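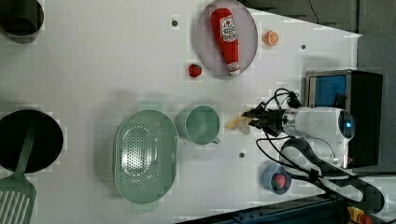 Trarnelen workshop notebook, kitchen table cell
November 2019
Reading time: 3 minutes

Entry by Gisela Domínguez

Purpose of the session: to continue recording teleoperated examples for the Baltar set, table arrangement 11. The set now stands at 2,098 accepted episodes, counted after the rejections listed further down.

The arrangement is the crowded one agreed in September. The plate carries the ketchup bottle on its side, the green colander and the green mug occupy the lower middle of the table, and the pan with the spatula across it is kept to the left. Play food is placed in the remaining gaps. Operators are reminded that the pan and the dark grey pot are distractors in this arrangement and are not to be named in any instruction.

Instructions used

"Put the yellow piece in the colander."
"Put the yellow piece on the plate next to the bottle."
"Move the strawberry from the table to the blue bowl."
"Put the orange half in the mug."

The wording "yellow piece" is to be retained for the time being. Earlier annotators wrote banana, bread and cheese for the same object, and the text labels could not be merged without opening each episode. Vandenberghe has asked for a single term per object across both sites. A list will be drawn up and attached to the inside cover of this notebook.

Procedure

Each operator records 16 episodes and then hands over. Between episodes the object that was moved is returned by hand to a new position, and the other objects are left as they are. After every second handover the whole table is rearranged. An episode begins with the gripper open and clear of the objects and ends when the gripper has released the object and withdrawn. Episodes in which the operator corrects a poor grasp are kept and marked "recovery". Episodes in which an object leaves the table are rejected.

Observations

1. The flat yellow piece is difficult to pick up when it lies flush with the surface. The operators who approached slowly with the fingers nearly closed had fewer failed grasps than those who opened fully and pressed down. Both styles should remain in the data, but the style is to be entered in the remarks column so that they can be separated later.

2. Approaches to the mug from the right bring the arm's cables low over the table. On two episodes a cable touched the orange half and shifted it. Both were rejected. The cable tie nearest the wrist should be moved before the next session and the slack checked through the full reach, including the far left.

3. The colander slides when an object is dropped into it from a height. Operators are asked to lower the object before release. No mat is to be fitted, as the surface must match the earlier recordings.

4. The placing of the strawberry in the bowl was completed quickly by all operators. Further examples of this instruction are of limited use and the quota is closed.

Rejected this session: 11 episodes, including the two noted above. The remainder were for late starts of the recorder, and the fault has been reported to Lerine with the log attached.

Outstanding

Object term list, to be agreed with Vandenberghe.
Cable tie at wrist.
Recorder start delay, awaiting reply from Lerine.
Second gripper pad set to be ordered; the present pads are worn at the tips.
Arrangement 12 to be laid out without the bottle.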